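Wornus packt aus: Bastelabend startet im April

Endlich wieder Schneiden, Falten, Kleben! Der offene Basteltreff im Wornus geht im April in die nächste Runde, und die Vorfreude ist groß – 25 Plätze gibt es, los geht es um 18 Uhr. Duygu Kılıçarslan hat das Programm zusammengestellt und bringt diesmal auch Papierfaltkunst mit, angeleitet von Hsin-yi Hsieh. Wer schöne Kartons und Papierreste zu Hause hat, darf sie gern mitbringen, je bunter, desto besser! Der Materialbeitrag bleibt bei zwei Euro, Kinder basteln kostenlos mit.
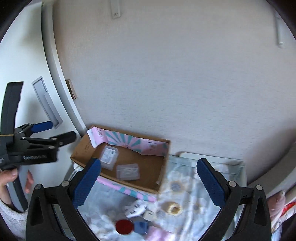

Offener Karton mit Papier in Pink und Türkis, darin durchscheinende Kunststoffteile.

Anmeldungen nimmt das Team an der Theke entgegen.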